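Demlow Household Inventory

README, version 2
Last touched: 10 Aug 2022
Maintainer: Thiện Từ

What you get

A spreadsheet of 3312 things owned by people who were asked to write down everything they own. It covers kitchens, bathrooms, closets, sheds, and one boat that its owner insisted was a room. Each line is one object, typed in by the person who has to dust it.

I started this because I wanted to know what people call their stuff when a store isn't telling them what to call it. The store says "storage ottoman." The owner says "foot thing." Both are in the file, and I have opinions about which is more useful.

If you came for prices, there aren't any. I asked for them in the first round and got back a mix of guesses, lies told to spouses, and one entry that read "too much." The column was dropped.

Files

inventory.csv is the main table. Start with it.
rooms.csv lists the rooms and what the owners call them. "Den," "office," and "where the dog sleeps" may all be the same kind of room. I left them alone.
synonyms.txt maps the owner's word to a plainer one, where I could work it out.
leftovers.txt is everything I could not place. It is the best reading of the lot.

Columns in inventory.csv

item_id: A number. It means nothing and is not in order. There was an order once.
owner_word: What the owner typed, spelling included. Please don't fix the spelling. Someone already tried, and we lost every "chester drawers" in the set. I had to put them back by hand from an old copy.
plain_word: My version. Short, lowercase, no brand.
room: Matches rooms.csv, except for the boat.
kept_on: What the object sits on or in, in the owner's words. "Floor" is a popular answer.
last_used: One of today, week, year, or dunno. Owners pick the one that makes them look best. Treat "year" as "dunno."
regret: Yes, no, or blank. Blank usually means yes.

How it was collected

Owners filled in a form I built over a long November. The form let you skip any question, which was a mistake, and it let you write as much as you liked in any box, which was a bigger one. The longest answer in the file is a defense of a bread machine. I cut it off at 200 characters in the main table, and the full text is in leftovers.txt for those with an afternoon to spare.

Most owners are in or near Vastden, so the file leans hard toward snow gear and away from patio furniture. Don't use it to say what anyone else has at home. A student at Đinh tried to do that for a term paper and wrote to me afterward, upset, as though I had sold her the snow shovels.

Known problems

Two households entered the same garage. They share it, they don't get along, and they disagree on what is in it. Both versions stay.

"Set of" is a swamp. Some owners enter a set of glasses as a single line, others give each glass its own. There is a flag for this in version 1 that I never finished filling in, so I took it out and felt better.

Anything called "misc" has been left as "misc." I did write to the owners to ask. They wrote back "misc."

A note on shelves

Shelves gave me more trouble than any other word. Owners use "shelf," "rack," "stand," "unit," and "the corner thing" with no pattern I can find, sometimes for the same object on different lines. The plain_word rule is now this: fixed to the wall, it's a shelf. Stands by itself on bars or legs, it's a rack. Has doors, it's a cabinet, and I don't want to hear about the exception.

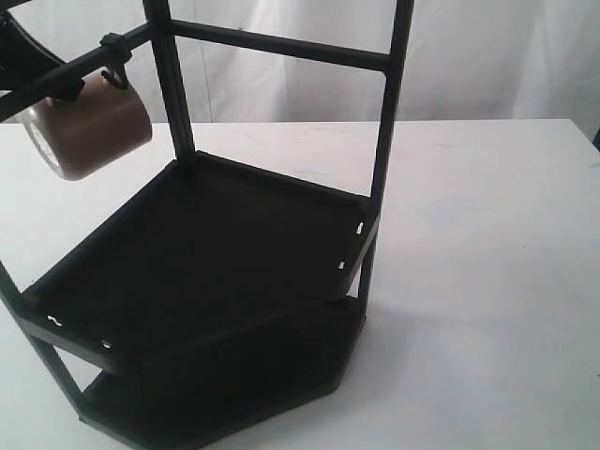

Fig. 1. Two-tiered corner rack, black. plain_word: rack.

Under that rule, the owner_word can still be anything at all. Keep both columns if you are training or testing a labeler, and please report scores on each. The Oment tools read only the first text column they find, so move plain_word to the left before loading or you will spend a day wondering what a "whatnot" is.

Using it

Free for study, teaching, and settling arguments at home. If you publish something, name the file and the version. If you sell something, write to me first, mainly so I can be surprised.

Owners may ask to have their lines taken out, and I do it within the week. The bread machine owner has asked for more room. That request is still open.

Fixes

Send corrections as a plain list of item_id and the change you want. Don't send me back the whole spreadsheet with your edits colored in yellow. The color does not survive being saved as a csv, and neither did my patience the last time.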